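Section 3: Setting Up Your Zernolley Rain Gauge

Welcome to the fun part! Once your gauge is in the ground you'll have your own rainfall record growing day by day, and it's surprising how quickly you start looking forward to a wet morning. Setup is a one-person job, though a second pair of hands is nice when you level the post.

Choosing a spot

Pick open ground, well clear of walls, hedges and overhanging branches. Short grass is ideal. Paving tends to splash, and splash ends up in your readings.

Caution: Check for buried cables and pipes before you dig or drive anything into the ground.

Installing the post

1. Dig a hole 18 inches deep and set the post in it.
2. Pack the soil back in a little at a time, tamping firmly as you go.
3. Hold a level against two sides of the post and adjust until both read true.
4. Slide the bracket over the top and tighten the two screws by hand. Don't use a power driver here — the plastic will crack.

Fitting the funnel and tube

5. Drop the inner tube into the outer cylinder until it sits in the ring at the base.
6. Press the funnel on and turn it clockwise until it clicks.
7. Hang the cylinder in the bracket. The rim of the funnel should stand a little higher than the top of the post.

Note: If the funnel won't click, take it off, turn the inner tube a quarter turn and try again. Older Stedanent funnels fit too, but they have no click, so push until they stop.

Taking your first reading

8. Read the gauge at 7 in the morning, or whatever hour you know you can keep to. The same time every day is what makes your numbers worth comparing!
9. Bring your eye level with the water and read the lowest point of the curve.

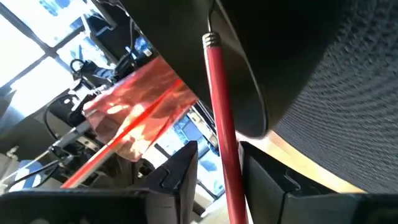 10. Write the figure down right away, then empty the tube and hang it back up. A dry day gets a zero, so please don't leave the line blank.

Costel Mujić, who wrote the first edition of this guide, kept his Skidthorpe log in pencil from 2000 onward, and it's a joy to read — every thunderstorm has its own little comment in the margin. Give yourself room for notes like that.

Caution: Take the funnel and inner tube indoors before a hard freeze. Ice can split the tube overnight. Leave the outer cylinder out to catch snow, and see Section 5 for melting and measuring it. In most places everything can go back out in April.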